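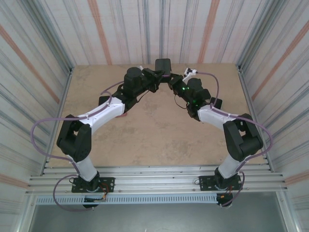
How Our Town Gets Its Bread: A Report on the Bakeries of Fikstead

Lionel Gilbert
Spring term project, Mar 27, 2019

When I first told my family that I wanted to write my term project on bread, my grandmother laughed and then talked for an hour, and I wish I had written down every word of it. She grew up over the Lefèvre bakery on Oklow Street, and she can still tell you what time the ovens were lit (a little after two in the morning, and earlier before a holiday).

Fikstead has five bakeries now. I visited all of them, some of them more than once, and came home with more rolls than my brother and I could eat. I also handed out a survey at the market and got 80 of them back, which made me very happy — I had expected far fewer!

The Lefèvre bakery is still the biggest. On a normal day it sells 379 loaves, and in July, when the summer visitors are here, the bakers start a second batch before lunch. A sack of flour lasts them less time than I would have believed. The plain white loaf sells best, with the rye a good way behind it.

In the survey, most people said they buy bread where their parents did, even if they have to walk past another shop to get there. Price came up less than I thought it would. Several people wrote long notes in the margins about crust, and I have kept those for the appendix.
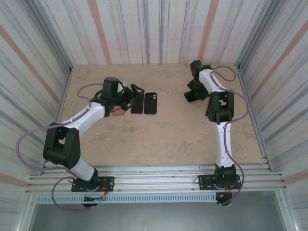
Perrine Pons read my first draft and felt that I had been unfair to the supermarket, where plenty of families buy their bread because it stays open until nine and the bakeries are sold out by three. She is right, and I went back and added a question on closing times. The evening shoppers I spoke to after that were mostly parents coming home from work — they like the bakery bread very much but hardly ever get to it.

The full survey is in Appendix A, and my grandmother's recipe for milk rolls is in Appendix B.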